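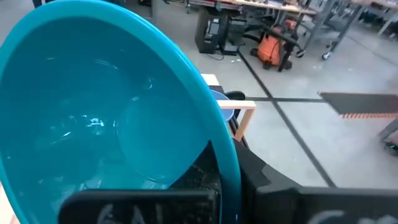 How much does a large mixing bowl hold?
The large Braltora bowl holds 4 litres to the rim. For batter or bread dough, work on a bit over half that so there is room to stir.

What colours does it come in?
Turquoise, white and mustard. The mustard is only made in the large size. Colours can vary slightly between batches, so order a set together if you want them to match.

Can it go in the dishwasher?
Yes, on the top rack. The large bowl won't fit the top rack of some smaller machines – wash it by hand in warm soapy water if that's the case with yours.

Can I use it in the microwave?
No. The plastic isn't rated for microwave or oven use. Melt your butter or chocolate in something else and tip it in once it has cooled a little.

How heavy is it?
The large bowl weighs 400 grams empty. The same bowl in the Stimby range is stainless steel and weighs 567 grams.

Will it stain?
Turmeric, beetroot and tomato paste can leave a mark if they sit overnight. Rub the spot with a paste of bicarb soda and water, leave it for an hour and rinse. Don't use steel wool or scouring powder, as scratches hold colour and are hard to get clean.

Do the bowls stack?
All 4 sizes nest inside one another. Dry them first or they can stick together. If two do get stuck, run warm water over the outer one and twist.

Are lids included?
Lids are sold separately. Hunt lids fit the two smaller sizes only. For the large bowl you need the Okik stretch cover, or a dinner plate will do while dough is rising.

My bowl arrived cracked. What should I do?
Email us a photo and your order number within a month of delivery and we'll send a replacement. You don't need to post the broken one back.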